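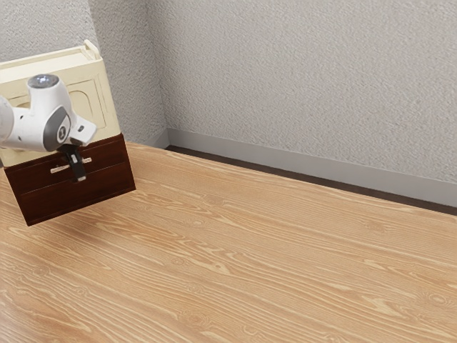
4. Opening the Drawer: Your First Planned Task

By now Allden Planner is installed, the simulator starts without errors, and you've loaded the Drimville room. Time for the fun part! In this section you'll plan a reach to a drawer handle, run it, and look at what the planner was thinking along the way.

4.1 Load the task

1. Open the Task panel and choose Drawer Pull (Jinberg controller).
2. Set the planning budget to 200 samples. You can go much higher later, but this is plenty for a first run and keeps the planner quick.
3. Leave the random seed at 11 so your results will match the logs in section 7.
4. Press Reset. The joint readouts in the side panel should all turn green.

Note: If one readout stays yellow, press Reset again. The physics engine sometimes needs a second pass to settle.

4.2 Check the camera views

Each camera has its own tab, and it pays to flip through them all before you plan anything. The perception module only knows what the cameras give it, so a view filled by one surface will add very little to the handle estimate.

5. Click through the camera tabs.
6. For any view with little of the furniture in it, drag the Weight slider down to 0.3 or lower.
7. Press Save Views.

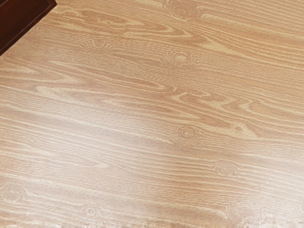
Figure 4-2. A view that is nearly all wood grain, with a dark object only in the upper left corner.

Caution: Strong grain and glare can produce false edges. If the handle marker jumps when you press Refresh, lower the weight on that view and try again.

4.3 Set the grasp target

8. In the Target list, pick upper_drawer/handle. The lower drawer has no bar handle, and the planner will refuse it as a grasp target with error G-4.
9. Set Approach to From Above and Gripper to Open.
10. Press Preview. A blue line shows the path of the fingertips. Rotate the 3D view and follow the line all the way down; it's a great way to catch a bad plan early.
11. Happy with it? Press Run to Pregrasp. The arm will stop short of the handle with the fingers apart.

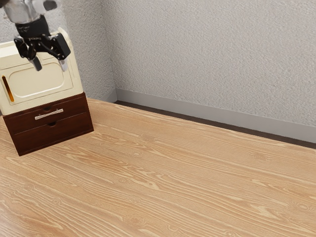
4.4 Close and pull

12. Press Close. Watch the Contact plot while the fingers come together.
13. When both contact lines are steady, press Pull.
14. Keep an eye on the Base Contact value. It tells you whether the furniture is still touching the floor model.

Caution: By default, furniture is a free body. If Base Contact drops to zero, the whole piece can come up with the gripper. Press Stop, press Reset, then turn on Fix Base under Scene > Furniture.

15. To replay the run, drag the time bar back to the start and press Play. Try it with the Lindqvist cost overlay switched on. You'll see every path the planner rejected, colored by cost, and it's a lovely way to get a feel for the tuning values in section 5.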